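Clubs > Robotics > Interviews
News Teams Calendar Join Contact
Last updated: May 2023

I'd been trying to get Zulema Pereyra to sit down with me since January, and every time I asked she had a student waiting or a cable in her teeth. She runs the robotics class at Leiva, plus the after-hours club that grew out of it, and she talks the way she solders, fast and without looking up much. So we ended up doing this in the classroom with my recorder propped against a box of screws, while her students kept working a few feet away (you can hear them arguing all through the tape).

I started with the dishes. Why on earth would you have a room full of teenagers teach a robot to put plates in a rack?

"Because they all think it's going to be easy!" she said. "They do it at home, they hate doing it at home, and they figure they know everything about it. Then I ask them to write down where their thumb goes."

The project is called Plallari, a name the students voted on and which she says she has given up trying to explain to parents. The goal is simple to say. Pick up a plate, carry it over, stand it in the rack, let go. They use colored plates in a matching set, and each color gets its own page in the team log.
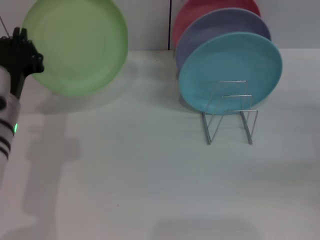

Leiva, May 2023

"Getting hold of the rim is what eats the whole semester," Zulema told me. "You come in too shallow and the plate swings. Too deep and your fingers hit the rack before the plate does. I had one kid who wanted to solve it by squeezing harder, and I said fine, go squeeze harder, and he came back an hour later with a completely different idea."

I asked how many tries they'd logged, and a girl at the next table answered before Zulema could. "1,871!" she yelled. Of those, 388 are what the class calls keepers, meaning the plate stayed in its slot and the arm didn't touch the rack on the way out. I said that sounded kind of low. Zulema laughed at me.

"The first month they got two. Two! And we had cake."

There's a strict rule about the log, by the way. If you run it, you write it up, even the dumb ones. She showed me a page where the only comment was "why" in very large letters. I'd have framed it.

Money came up, as it always does with school clubs. The controller software is Virnex, which the class uses on a school license, and the club got $800 from Wallby, a hardware store in town, for parts and plates. "They asked what the plates were for and I told them, and the man just wrote the check," she said. "I think he was a little sorry for me."

We got onto how she splits up the work, and here she slowed down a bit. New students don't touch the arm for a while. They start with the table. They measure it, they learn where everything sits relative to everything else, and they find out what happens to a saved position when somebody leans on a corner.
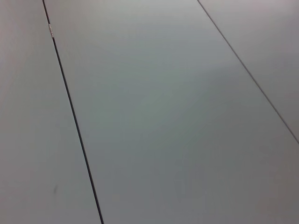 "They complain, sure," she went on. "They signed up for robots and I've handed them a tape measure. But if your zero is off by the width of a pencil line, then every plate you place is off by that much, and you'll spend two days blaming the code. I did that myself my first year teaching this. Two days! I rewrote the whole grasp routine and it was perfectly good before I started."

I wanted to know whether the kids get bored doing one task for so long. She thought about it and said some do, and those ones usually move over to the software side or start building things for the spring showcase, where the club gets a table and ten minutes. The others get weirdly attached. One boy has asked to take the turquoise plate home when he graduates. (She hasn't said yes.)

What's next, then? Bowls, she said, and behind her somebody groaned.

"Bowls nest, they roll, they don't have a nice flat face. I'm looking forward to it. They're not." She was already getting up by then, one of the students had a question about the wrist joint, and I had to grab my recorder before it went into the box with the screws.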